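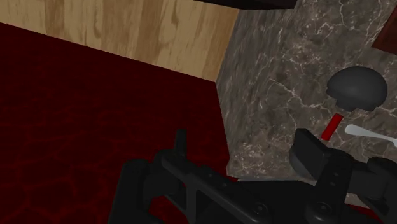 Print this page | E-mail this page

Grirkside Istum Simulation Kit
Set-up Guide, Section 2: Loading the Tabletop Pack and Checking the Wrist View
Revised October 19, 2024

This section covers the first run of the Tabletop Pack in the Istum simulator. Install the simulator and activate your license before you start. If you are moving from the January release, read the note on old scene files at the end of this section.

2.1 Load the pack

1. Start Istum and wait for the status bar to read Ready.
2. Open File > Packs and select Tabletop.
3. Click Load. The first load builds the texture cache and takes longer than later loads. Do not close the window while the progress bar is moving.
4. Open the Robot tab and choose the Sotomayor arm with the two-finger gripper.
5. Click Place Robot. The arm appears in its home position.

NOTE: The pack needs 2000 MB of free disk space for the cache. If there is less, Istum loads the scene with flat gray surfaces and writes a warning to the log.

2.2 Set the surfaces

Surface textures are picked at random each time a scene is built. Wood, veined stone and a red cell pattern can all turn up in the same scene. This is normal and does not affect how objects rest or slide. Friction is set separately in the Physics tab.

1. Open Scene > Surfaces.
2. To keep the textures you have now, check Lock Textures.
3. To draw a new set, leave the box clear and click Rebuild.

CAUTION: Rebuild also moves the objects back to their start positions. Save any recording in progress first.

2.3 Check the wrist view

The wrist camera turns with the gripper, so table edges and panels will often look slanted. Do not try to level the picture by changing the camera mount.

1. Open View > Wrist.
2. Check that both finger assemblies can be seen. The linkage bars should be visible, with their small round holes and screw heads.
3. Jog the arm until there are objects past the fingertips. Small items, such as a plain red cylinder, should have clean edges and solid color.
4. Click Close Gripper, then Open Gripper. Both fingers must move together.
5. If one finger stays still, go to Robot > Joints and click Reset Coupling.

NOTE: Objects near the gripper may be partly hidden behind the fingers. For tasks that need the whole object in view, turn on the overhead camera as well.

2.4 Set the time limit

1. Open Session > Limits.
2. Enter the length of one attempt in seconds. The default is 120.
3. Click Apply. The new limit starts with the next attempt.

2.5 Old scene files

Scene files saved in the January release open in this version, but locked textures are not carried over. Open the file, lock the textures again and save under a new name. Files made with the Hulla import tool must be converted first. See Tools > Convert.

CAUTION: Converted files cannot be opened in the January release. Keep a copy of the original.

If the wrist view stays black after loading, update the graphics driver and restart Istum. If it is still black, send the log file to Grirkside support through Help > Report.

Print this page | E-mail this page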